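Is a two-arm setup worth it on a small budget, or should I buy one good arm?

Asked by Spyros Galanis
Tags: budgeting, two-arm, grippers, used equipment

We're a small repair shop and I've been told to put together a budget for some kind of bench automation by September. The quote on my desk is from Leklow, for 2 arms with grippers, and the figure at the bottom is $2614. That seems suspiciously low to me. The salesman says everything we need is in there. I've bought enough machinery to know what that usually means.

The work would be holding hand tools and light parts, nothing heavy. What is missing from a price like that? And do we need the second arm at all?

3 answers

Answer from Nathalie Sawatzky (accepted)

What's missing is most of it. I'd ask Leklow for the following in writing before you do anything else:

Are grippers included for both arms, and are spare fingers sold separately? Fingers wear and people crash them.
What cables come with it, and how long are they? Ours were too short to route anywhere sensible.
Power supplies, mounts, the computer. "Works with any computer" is not a line item.
Who pays return shipping if a joint goes bad in the first year?

We went with a Stundano pair and spent about 2 months getting to where we could leave it set up. I don't regret it, but the purchase price was the small part. Staff time was the big one and it wasn't in my budget anywhere.

On the second arm, I'm not convinced for your kind of work. If a vise can hold the part, buy a vise. We use both arms on maybe a third of our jobs, and I wouldn't have believed that number when I was signing for them.

Also budget floor space. Boxes, cables and scraps end up next to the arms whatever you planned, and so does everything you're working on. Two views from our corner, one from up high and one from down at a gripper: 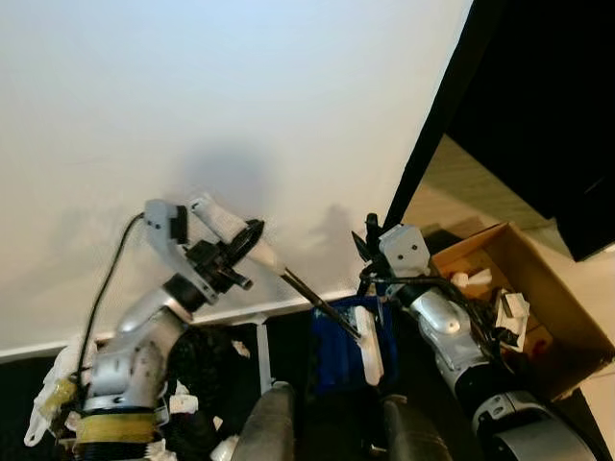
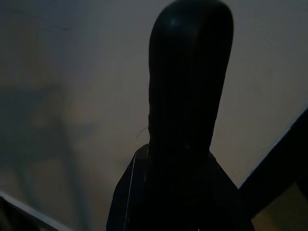 First: left gripper holding a white-handled tool, open carton by the right arm. Second: gripper finger up close against the wall.

Answer from Hamish Gilchrist

Get the pair. You'll want it later and they never match up if you buy them a year apart - different firmware, different connectors, the lot. I had that with a Mak and it was a pain.

Comment from Spyros Galanis: Did you ever use the second one much?

Comment from Hamish Gilchrist: Some.

Answer from Anum Rajput

Depends what you need it for. Ask for a demo with your own tools on your own bench. If they only want to show you a video, I'd keep the money.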